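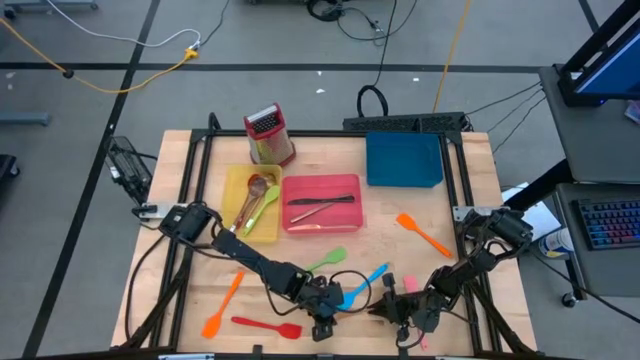 Attachment: utensil sorting station, both arms over the table

Ticket: Utensil station, gripper spares and second table
Queue: Equipment requests / Denier lab
Opened: 05/09/2022
Opened by: Jong-dae Min
Assigned to: Padmavathi Kurup
Priority: High (was Normal)
Status: Waiting on vendor

Jong-dae Min
Opening this as one ticket, split it if you need to. Issue is the right gripper on the sorting station. Loses its grip on thin handles, mostly knives. Silicone spatulas are fine all day. Swapped the finger pads left to right and the problem moved with the pads, so it's the pads and not the motor. No spare pads in the drawer. Can't find who ordered the last ones.

What I need:
- pads, enough for both arms plus spares
- a quote for a second table with the same frame so we're not resetting this one between tasks
- trays, see below

Station as it stands now is in the attachment. Trays along the back, loose spatulas up front, same layout we've been running.

Padmavathi Kurup
Got it. Questions before I send anything out.

Are pads from Tuvari or did somebody cut them in house? The old invoice says "gripper consumables" and nothing else, which could be anything.
Is the second table this budget or next? If it's this one I need it in before the end of June.
Does "second table" mean a second pair of arms as well? Very different form.

Jong-dae Min
Tuvari, there's a part label on the bag. Bag is empty but I kept it.

This budget if possible.

No arms. Table and frame only. Idea is we set up one task while the other one runs, then move the arms across. Arms come off the side mounts without touching the rest. Cable routing is the slow part.

Padmavathi Kurup
Ok so table + aluminum extrusion frame, black, same as current. Harnberg did the first one? I have a drawing from them but it's the revision before the side mounts, I think. Can you measure the one you have and send me outside length and width. And the height off the floor. I don't want to order off a drawing that doesn't match.

Also power. There's a power strip on the back of the frame now. Are you expecting the new one to come with that or do we buy seperately?

Jong-dae Min
Will measure tonight. Separately is fine, any perforated strip that bolts to the rail. Put it on the same side, back edge, away from the arms.

Please add clamps too. We use the gray ones on the front rail and always run short.

Jong-dae Min
Measurements in the shared folder. Drawing IS out of date, the side rails moved. Do not use it.

Padmavathi Kurup
Thanks. Sent to Harnberg with your numbers and a note to void the old drawing.

Pads: Tuvari quoted 700 dollars for the pack. Not per pad, the pack, I asked twice. Covers both arms with spares left over. Lead time is the bad bit, 58 days. They'll hold the price for 4 weeks.

Second option is Marín, they make a compatible pad. Cheaper and on the shelf. But they won't say it's rated for your gripper in writing, only "should fit". Your call, I can't approve on "should fit" unless you sign for it.

Jong-dae Min
58 days kills the plan. Get a small bag of Marín to test, order the Tuvari pack at the same time. I'll sign for the test ones. If they work we still want the real pads as stock.

In the meantime workaround:
- knives stay in the red tray, no knife picks with the right arm
- left arm takes the metal stuff
- right arm does spatulas only
- pads wiped before each session, log it

Bumping to High, we have runs booked.

Padmavathi Kurup
Both orders placed. Marín on the card, Tuvari on a PO.

You said trays and then never came back to it?

Jong-dae Min
Sorry, yes. Trays. We have yellow, red and blue on there and they're not the same shape, the blue is flat. Fine for now but if there's a second table I want matching sets, so 2 sets, same colors. Color matters, the task sheets say "put it in the red tray" etc. Please no substitutions on color even if it's cheaper. Flat bottom, rectangular.

Spatulas we can get at any kitchen store, petty cash. Want a mix like now: orange, light green, light blue, pink, red. Same for a grater, red one with the steel panels, if they still sell that one.

Padmavathi Kurup
Trays added. Kitchen stuff on petty cash is fine, keep the reciepts in one envelope this time please.

For the planning sheet, where does the second table go? Facilities wants to know if it fits inside the floor tape or if the desk has to move.

Jong-dae Min
Inside the tape grid. Desk with the monitor stays where it is, I need to see the screen from the right side. The yellow and orange cables on the floor will need covers if people are walking between tables. Add cable covers to the list? Cheapest ones that don't curl.

Padmavathi Kurup
Added. Facilities has it.

Update: Marín pads came in, left at your desk. Harnberg confirmed your dimensions and asks if you want the side mounts predrilled. Costs extra, no figure yet.

Jong-dae Min
Predrilled yes. Last time we drilled it ourselves and the left mount has never been square.

Pads fitted on right arm. Will run knives off the red tray tomorrow and post results here. Keep ticket open til the Tuvari pack lands.

Padmavathi Kurup
Keeping open. Status set to waiting on vendor. Need the predrill price from Harnberg before I can close the table line.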